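**Robotics elective, visit report**
Monday, June 28, 2021

So our group finally got to see the Cosenent lab! Six of us went with Simone Cavalcanti, and Dirceu Falcão met us at the door and took us straight upstairs (no slideshow, thank you).

I was expecting big orange arms behind fences. What we mostly saw was people teaching by hand. You hold the gripper, do the chore yourself, and the recording gets used for training later. Dirceu said they had 2,187 recordings so far and that folding cloth was still the worst one. I asked how long a new person needs to get decent at it and he said around 40 minutes, which felt generous after I heard Ismael's questions.

The part I liked best was the room upstairs, with its brick wall and all that light from the windows. It felt more like somebody's apartment than a lab.
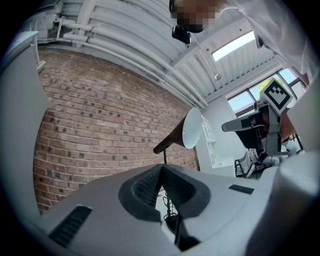
*Upstairs room from the hand-held gripper, with the gray rig and its checkered marker by the windows.*

For my final project I want to compare hand-held teaching with the joystick method we used in February. Nayara already said she'd help with the write-up.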